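Picking the bin apart: an interview with the lead engineer on the Alva grasping study

October 7, 2021

12 comments | Share

The Lollard group published its grasp-selection report in April, and the main result fits in one line of a table: a picking policy that scores its own uncertainty before moving the arm cleared more bins than the same policy without the score. The lead engineer on the project, Alva, agreed to go through the method and the parts of the result that did not make it into the report. The interview took place in the Vosham laboratory, next to the cell where the trials were run.

The basic task is old. Household objects are placed in a bin in no particular order, and an arm has to take them out one at a time. The group did not change the arm, the gripper, or the low-level controller during the study. "We froze the hardware on the first day," the engineer said. "If you swap fingers halfway through, you have two studies and neither one is big enough."

The full run came to 731 grasp attempts, spread over 40 bin layouts. Each layout was written down as a list of objects and approximate poses so that it could be rebuilt for the second condition. Rebuilding was done by hand. The engineer described this as the weakest part of the protocol. "You can put a brush back against the same wall. You cannot put a wrinkled bag back the same way. We logged the soft items separately for that reason, and the table in the report gives the numbers with and without them."

In the baseline condition, the network proposes candidate grasps, ranks them by predicted success, and executes the top one. In the second condition, which the group calls Dakard, every candidate is evaluated again under small shifts in position and angle. A candidate whose score falls sharply under these shifts is moved down the list. The extra step uses 200 perturbed copies per candidate. Asked how that number was chosen, the engineer said that smaller sets gave rankings that changed between repeated runs on the same input, and that larger sets changed nothing except the planning time.

The benefit was uneven across objects. Rigid items with a clear rim or handle were picked at nearly the same rate in both conditions. "A bowl is a bowl. You put one finger inside, one finger outside, and close. The baseline knows that already." The difference came from items lying on their sides and from transparent containers, where the depth data is sparse and the baseline tended to choose a point on the edge of a gap in the data. Those edge points score well in one position and badly a few millimeters away, so the perturbation step pushes them down.

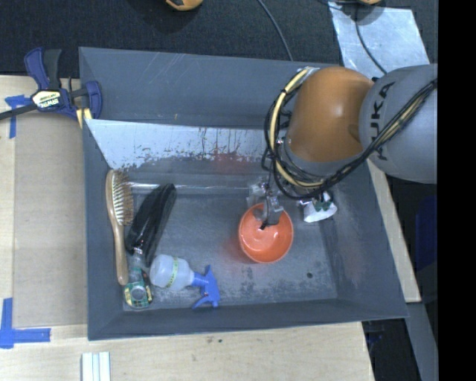 4 min read

Placement inside the bin mattered as well. The walls slope inward, and an object resting against one of them leaves the finger little room on that side. The engineer said the group had expected the walls to account for most failures. After sorting the logs, they found that contact with a neighboring object was the more common cause, and that the second condition reduced wall failures much more than neighbor failures. "The perturbations move the gripper. They don't move the other objects. If two things are touching and the first one drags the second, our score has no opinion on that."

The stopping rule was set in advance. After 3 failed attempts in a row on the same layout, the trial ended and the remaining objects were counted as not picked. Some readers of the report have objected that this favors the slower, more cautious condition. The engineer accepted part of the objection. "It does favor caution. So does a real cell, where somebody has to walk over and clear the bin. We should have reported the results with a longer limit next to it, and we have the data to simulate some of that."

Planning time is the open issue. The perturbation step runs before every grasp, including the easy ones, and the engineer wants to skip it when the top candidate leads the second by a wide margin. A first version of that rule is running on recorded data. It has not been tried on the arm.

The layout lists and the attempt logs are available from the Lollard group on request. The network weights are not included, and the engineer said the group has not decided whether to release them.

12 comments | Share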